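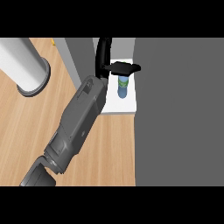 Is it worth taking the household to a robot open day if all you want is a tidier kitchen?

Go once, take a notebook, and skip the speeches. You'll come home with no robot and a surprising number of opinions about your own shelves.

I went to the open day at the Suvberg workshop in June, mostly for the free coffee. They put on a talk, a set of practice runs on a big screen, and a bench out back where you could ask questions until somebody's patience gave way. The subject all afternoon was picking things up and putting them down again. I've been doing that for free for years and never got an audience.

What I wrote down, with the parking complaints removed:

Store things with room for the hand as well as the thing. A gripper has thickness, and so do your knuckles. If you have to move the vinegar to reach the oil, the shelf is too full. I pulled 2 jars off each shelf when I got home and stopped knocking over the paprika.

Keep tall, narrow bottles away from the edge. Every demonstrator I asked said the same thing with the same tired face. Put them in a shallow tray with a lip, near the back, and grab them by the middle instead of the cap.

Give each thing one place to land. The software people plan where an object is going before they go and get it. Try this with groceries. Clear the counter before you open the car trunk, and you won't end up with frozen peas on the piano.

Practice the awkward move empty-handed. Their practice runs happen on a computer, where a dropped bottle costs you no mopping. You can do the home version with the roasting pan: walk from oven to counter with it cold, and find out about the open dishwasher door while it's still funny.

Plain surfaces help. The woman at the Ayala table told me a busy background makes small things harder for a camera to pick out. The same goes for me before breakfast. I keep a white cutting board by the sink now for screws, earrings, pills and anything else that likes to vanish into granite.

Slow down for the last inch. Fast across the room is fine – fast at the shelf is how I lost the good gravy boat.

If you decide to go to one of these yourself, the Pudadbridge people run something similar, and the library in Kustedbridge keeps a list. Get there 15 minutes before the doors open, because the chairs go to the early and the rest of us lean on a radiator. Wear real shoes. Bring a question about your own house, even a dumb one. Mine was whether a machine could put away a fitted sheet, and I got a long silence followed by a change of subject.

Don't buy anything on the day. There was a drawer organizer on the way out for 50 dollars, very handsome, with a little card explaining how engineers think about drawers. I made mine out of cereal boxes and packing tape. It's ugly and it holds the spatulas apart, and the tape needs replacing every couple of months if your drawer is as damp as mine.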